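Guides > Doors and Screens > Biltance Sliding Screen > Section 4: Hanging and adjusting the panel

4. Hanging and adjusting the panel

You've got the tracks up, so the fussy part is over! Hanging the panel takes nearly 30 minutes the first time, and it's a great feeling when it glides across on its own rollers.

Before you start, check that the top track is level and the bottom track is swept clean. Even a little sawdust will make the rollers chatter.

1. Back off both roller screws at the bottom of the panel until the rollers sit fully inside the rail. Count your turns — you'll want the same number on each side later.

2. Stand the panel upright with the pull handle facing the room. The Hinds latch goes on the jamb side.

CAUTION: Panels over 90 inches tall need two people. Don't lift by the mesh or the center bar.

3. Tilt the top edge into the top track and push up gently. Swing the bottom in over the lower track and let it down.

4. Turn each roller screw clockwise, a half turn at a time, until the panel lifts clear of the track. Go back and forth between the two sides so it rises evenly.

NOTE: If you bought the 100-inch kit, there's a third roller in the middle. Leave it alone until the outer two are set.

5. Slide the panel closed and look at the gap along the jamb. Wider at the top? Raise the roller on the latch side. Wider at the bottom? Lower it a touch.

6. Run the panel end to end several times. Bedroom doors get used late at night, so it's worth fiddling until it's really quiet.

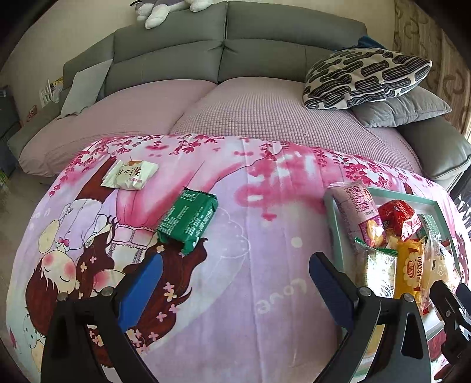 7. Fit the anti-lift blocks in the top track, one at each end, and tighten them by hand. A power driver can strip the threads.

8. Close the latch and tug the handle. It should hold with no rattle. If it doesn't, move the strike plate before you touch the rollers again — lots of people do it the other way and end up back at step 4.

Next up is the brush seal, and it's an easy one!

Written by Delwyn Brunton for Sostora, Drotville. Last revised 12/03/2023.

247 shares | Back to top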